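Courier licensing in Maltthorpe: notes on the revised fee schedule

Dec 18, 2018

The district authority in Maltthorpe has published the revised terms under which parcel and courier firms will be licensed. The draft circulated in June set a single annual fee for every operator, whatever its size. The final version retains the fee but divides operators into 3 classes, according to the number of vehicles registered.

Under the new schedule, a firm with a handful of motorcycles will pay 500 a year for its licence, together with a charge of 49 for each rider's permit. Larger carriers such as Salian will pay considerably more, although they may spread the cost over four quarters. Small firms are not offered that arrangement, and I regard this as the weakest part of the document.

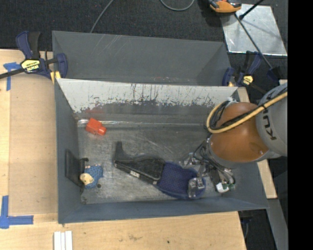
The authority received 156 written responses to the draft. Many came from firms on the Lirach road, where same-day delivery has grown quickly and margins remain thin. Their principal objection concerned the requirement to maintain a staffed office in the district. It has been kept, but two or more operators may now share premises, provided that each keeps separate records.

Bikow, which works entirely through independent riders, is in a less certain position. The terms refer throughout to "employees", and the guidance does not state whether a rider paid by the delivery falls within that word. I have written to the licensing office to request clarification and will publish any reply on this page.

Applications are to be made on paper. Existing operators may continue to trade while theirs are under review.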